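Site check before recording, bedroom station, jewelry-into-tray task
Checked by: Zerrin Soylu
Date: October 2, 2018
Passed to: Ardalan Hashemi, Oğuzhan Özkan

Same form as September, with my comments under each item. I still think the form gives us a comfortable feeling more than it gives us good examples, and I've written it up that way.

## 1. Grippers

- [x] Jaws open and close fully, both hands
- [x] Finger pads seated, no lifting at the corners
- [x] Pivot screws tight
- [ ] Spare pads in the kit

No spares again. Stavano says they are on order. They were on order last time too. The ridged pads hold a bangle well enough, but I had trouble with rings lying flat on fabric, and I'm not convinced that more practice fixes it. Oğuzhan says the operators learn to tip the ring up first. Fine – then the system learns to tip rings on a soft mattress, and I would like someone to write that down as a limit.

## 2. Operator

- [x] Gloves on, cuffs tucked
- [x] Can reach the far side of the bed without kneeling on it
- [x] Knows the stop word

Defne Gökçe was operating. No complaints. She asked for a break rule and there isn't one on this form, so I'm asking for it here.

## 3. Work surface and objects

- [x] Tray sits flat
- [x] Start layout is mixed: some pieces in the tray, some out
- [ ] Background varied since last visit
- [ ] Personal items cleared

The tray was on the duvet toward the back of the bed, with the bangles already in it and a beaded necklace and a ring left out in front. As a start layout I'll accept it. The phone in the red case should not be on the bed with its charging cable running down toward the floor. Either it's part of the task and gets listed, or it goes.

I also don't believe the claim in the Prelix plan that a busy print "teaches robustness." One cartoon duvet with "music" written on it teaches that duvet. Swap it for something plain for half the takes and then we can talk.
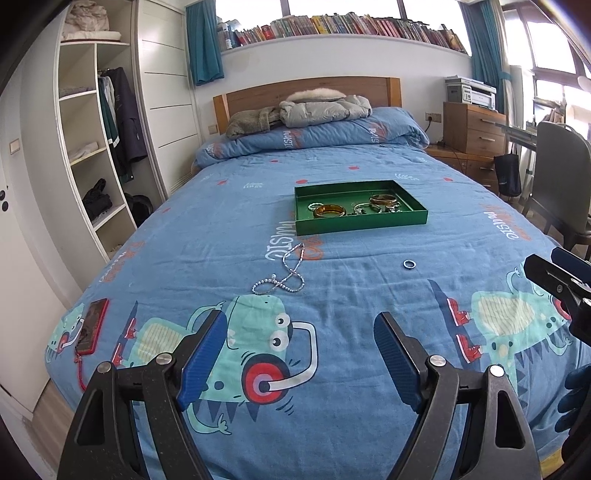
## 4. Room

- [x] Walking path clear on the operator's side
- [x] Wardrobe doors closed or out of the way
- [ ] Curtains set the same for every take
- [ ] Household has signed for the room and its contents

Light from the windows is going to drift through a session. The plan calls this "natural variety." Maybe. Nobody has shown me a comparison. The signed sheet was promised by Saodah Wuisan and was not in the folder when I looked.

## 5. Recording and labels

- [x] Both grippers report to the same clock
- [x] Storage has room for the full session
- [ ] Failed grasps kept and marked as failed

The last item matters most to me. The target is 2000 takes, and a target like that makes people throw out drops and redo them. I went through 55 from the September batch and found 2 marked as failures. I've watched this task. That share is not believable.

## Result

Conditional pass. Open before the next session: phone and cable, consent sheet, spare pads, failure marking. Potgieter can have the room list once the sheet is in, not earlier.

Z.S.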